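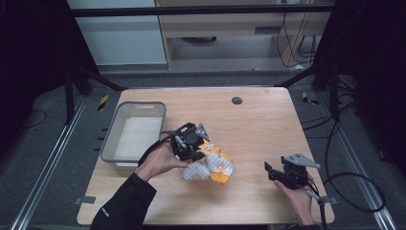

A crumpled orange-and-white snack bag on a wooden tabletop.

Mastwood (community currency)

Mastwood is a local digital currency used in and around Bostutcombe, and I've been spending it long enough that I offered to write this entry myself. One mast is always worth one pound. You buy them through the app, they sit in a wallet on your phone, and the pounds you handed over stay in a pooled bank account until somebody cashes out.

Origins

The scheme was set up by Nidia Mamani and Tuấn Vi, who had both worked in payments and were fed up with card fees (I've heard Tuấn on this subject, bring a chair). It opened on 20 Aug 2022 with 20 shops and 200 wallets. The last count I saw was 682 wallets, so it's still small, but the greengrocer takes it and so does the bus café!

How it works

Payments go through a shared ledger called Bestum, written by Lộc Bạch. It isn't a blockchain, whatever the leaflet used to say. Shops pay no fee on sales, only a flat charge when they swap masts back into pounds. No wallet can hold over 2,000 masts.

Criticism

Quyên Trương has argued in the Triệu newsletter that the pooled account should be audited every year, and I agree with her. Masts aren't covered by deposit protection either, so please don't keep your rent in there.

See also: Local exchange trading; Stablecoin; Prepaid card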